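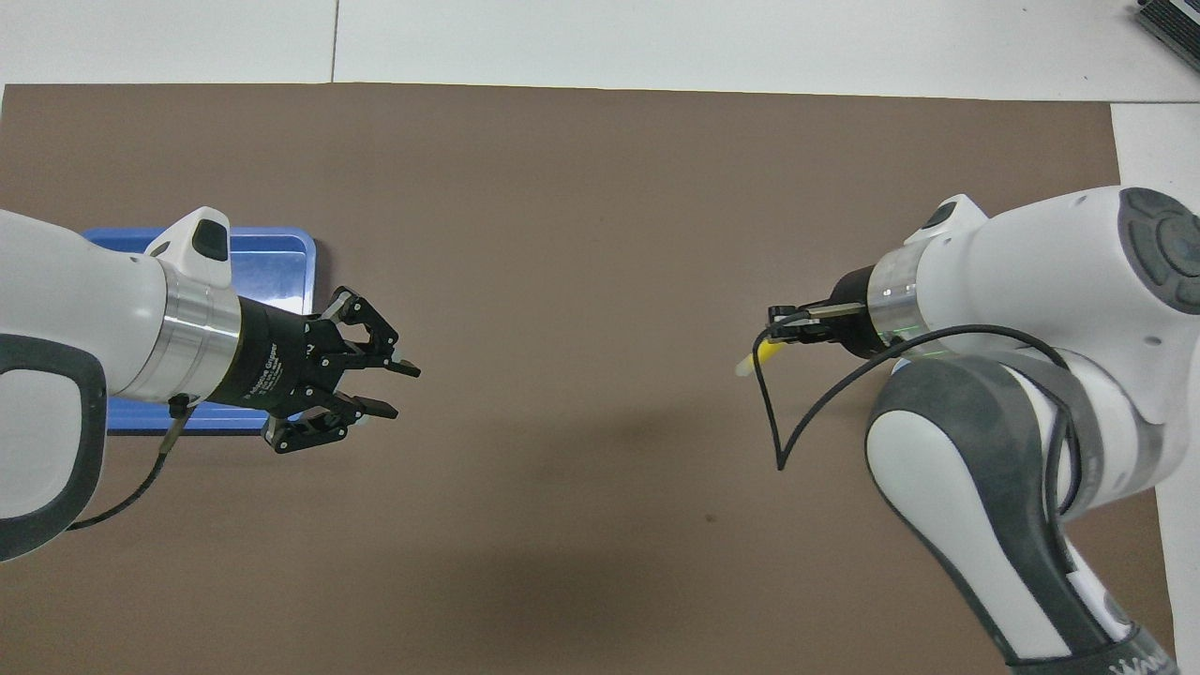 Two arms, one blue tray, brown work surface. Gripper open on the left.

Can machines do shop-floor chores yet? Some of them, slowly.

Sorting small parts into a tray at Todero: 11 minutes for a job I do in 2. It needed help with the last few.

Wiping down a bench is still beyond it. So is folding a rag.

I'd let it run overnight on 300 parts. I wouldn't give it the dishes.

Trying 500 parts in April. Will post the times.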